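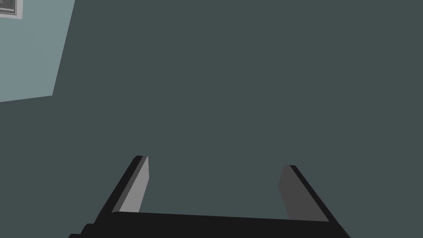 22nd September. Ladari cabinets, paint trials. Second coat of the Mallet black went on the drawer fronts first thing, drying slow again, shop was damp all night. Sheen is still wrong. Customer in Wamville asked for "dead flat" and what we have is closer to eggshell, you catch it as soon as you walk past the window side. Want the black outside and a plain gray on the inside faces, same split as on the gripper fingers, dark outer side and flat gray where they face each other, medium-light on the left one, charcoal on the right. Gray keeps the insides readable when the doors are open. Palm is about the right black too, matte, no shine to speak of. Mixed a bit more flattener into the next cup, stirred, did NOT shake (bubbles last time).

Sanding
400 between coats, by hand, block only. Tried the orbital on one scrap and burned thru the edge in seconds. Edges get two light passes and then leave them alone. Tack cloth after, new one, the old one is leaving lint.

Panels
8 test panels on the rack. Left four primed with the Biltdale white, right four with their gray primer. Black covers much better over gray, can stop at two coats. Over white you want three and it still looks thin at the corners. White primer is fine under the gray topcoat, no difference I can see. Batch on the topcoat can is 2060, write it on the back of every panel please, pencil.

Drying
36 hours before anything gets stacked. July batch was stacked early and we all remeber the felt marks. Fan on low, pointed at the wall and away from the rack.

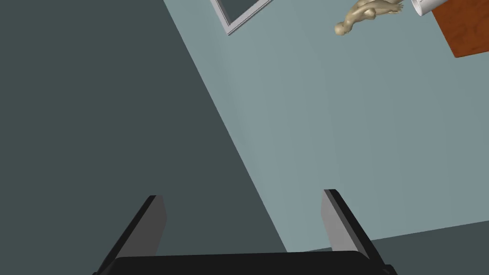
To do
- call Biltdale, is the flattener the same one as in July, label looks different
- recut the bottom rail on door two, short by a hair
- more mixing cups, the small ones
- fingernail test on panels 1 and 5 tomorrow, before lunch
- hinges still not here, chase
- send Wamville one black and one gray sample once they're hard, wrapped in paper, no bubble wrap on fresh paint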